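Open-Case Check, Donated Desktops — Hanrahan bench
My working copy, comments left in, updated in May

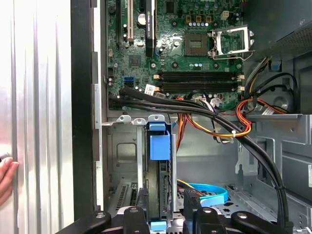

One of the regulars wrote back on the last version: please put the power cord step first and in capitals, I read these lists from the top and I had the panel off before I got to it. Fair point, and it's been moved!

So this is the list I use whenever a tower gets opened on the bench at Hanrahan before it goes on to the Prurnberg reading room. It's a safety check first and an inspection second. I've kept my comments under each line (some of them are grumbles, sorry) and you can skip those once you've done a few machines.

BEFORE THE PANEL COMES OFF

1. POWER CORD OUT OF THE WALL AND OUT OF THE CASE.
Comment: Both ends, please. I coil mine and put it on the shelf behind me so I can't plug it back in on autopilot. Then press the front power button and hold it for 4 seconds.

2. Tower on its side, on the mat, nothing hanging over the bench.
Comment: I used to work on them standing up and dropped more screws that way than I'd like to admit.

3. Wrist strap on and clipped to bare metal.
Comment: Painted metal doesn't do the job. The drive cage is usually bare steel and easy to reach.

4. Drinks off the bench.
Comment: Yes, me too. I've had this line in since the very first version and I still catch myself with a coffee.

PANEL AND EDGES

5. Side panel off, edges checked for burrs.
Comment: The ribbed metal ones look friendly and then get you on the fold. Hold them flat-handed, or wear the thin gloves from the Zilico box. If you find a burr, put tape over it and write it on the sheet.

6. Panel set down flat, away from elbows.
Comment: If you do need to stand it up next to the case, keep a hand on it the whole time. They slide!

7. Look at the inside edges of the chassis and the drive cage before you reach in.
Comment: This is where nearly all my own cuts came from, reaching down past a bracket for a screw I could have picked up with the magnet.

BOARD

8. Processor socket: is the bracket open or closed, and what's in there?
Comment: If the bracket is up and you've got a square of gold showing, keep fingers, sleeves and screwdrivers well out of it. Do the rest of your looking from the other side of the case if you can. I don't blow on it either, breath is damp. The lever is springy on some boards, so let it down slowly with your thumb on it the whole way.

9. Capacitors: flat tops, no bulges, no crust.
Comment: Use the flashlight and get low. One swollen one and the board goes in the Grokach bin, no arguing. I have argued. I was wrong and it cost me an afternoon.

10. Memory slots: latches whole, slots clean.
Comment: White latches are easy to check against a black slot, the all-black ones need the flashlight again. Write down whether there's any memory in it, so the next person doesn't spend 40 minutes wondering why it won't start.

11. Graphics card seated straight, screw in at the bracket.
Comment: Push gently with one finger along the top edge. If it rocks, take it out and put it back in properly.

CABLES AND POWER SUPPLY

12. Cable bundles tied and clear of fans.
Comment: Zip ties are fine, but trim the tails flush. A tail cut at an angle is a little knife — I have the scar on my knuckle. Look hard at any place where loose red or yellow wires bend over a metal edge, and feel along the underside for nicks in the insulation.

13. Flat cables not creased or pinched by the cage.
Comment: A gentle loop is what you want. A sharp fold means swap it.

14. Power supply stays SHUT.
Comment: Look through the holes, sniff it, check the label, and leave it at that. We don't open these at Hanrahan, ever. Burnt smell means out it comes as a whole unit with a red tag on.

DRIVES

15. Caddies slide in and click.
Comment: The blue plastic handles on some cases snap if you yank them, so squeeze and pull evenly. Keep 2 spare handles in the drawer, and tell me if you use the last one.

16. Any drive found goes in the locked box, and gets written down.
Comment: Even if it looks dead. Somebody's tax return could be on there.

CLOSING UP

17. Run the magnet over the mat, then gently tip the case and listen.
Comment: A rattle means a screw, and a screw under a board can short it. I've done 200 of these now and I still get a rattle now and then.

18. Panel on, strap off, cord back last. Initial the sheet and leave it on top of the case.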